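The Print

Ghassan Bitar had moved into the house on Nassar Street in February, and by eight in the evening he still hadn't hung anything. Iveta Tóth stood near the stairs and asked where the boxes went.

"By the cabinet," he said.
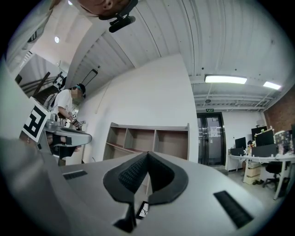
The Cabinet

It was light gray, and it had come from Binstead with a bill for $2,713, moving included. Iveta thought that was too much. The little picture with the branching lines lay on top, and the paper roll was in the open carton on the floor.
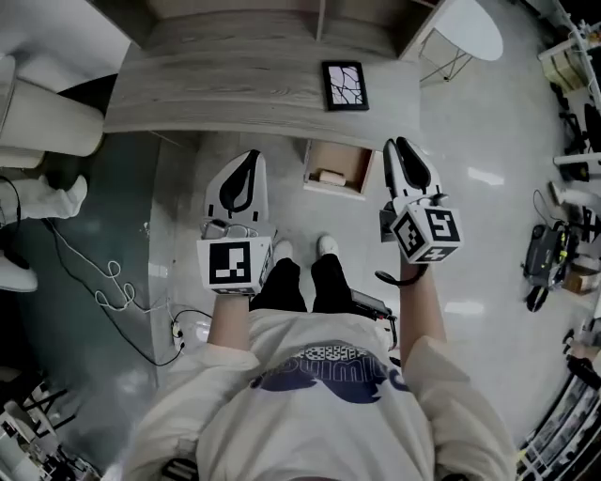
"Are you keeping the roll?"

"It's a map of Taltard. My father drew it."

She moved the two cables off the rug and went to find a hammer.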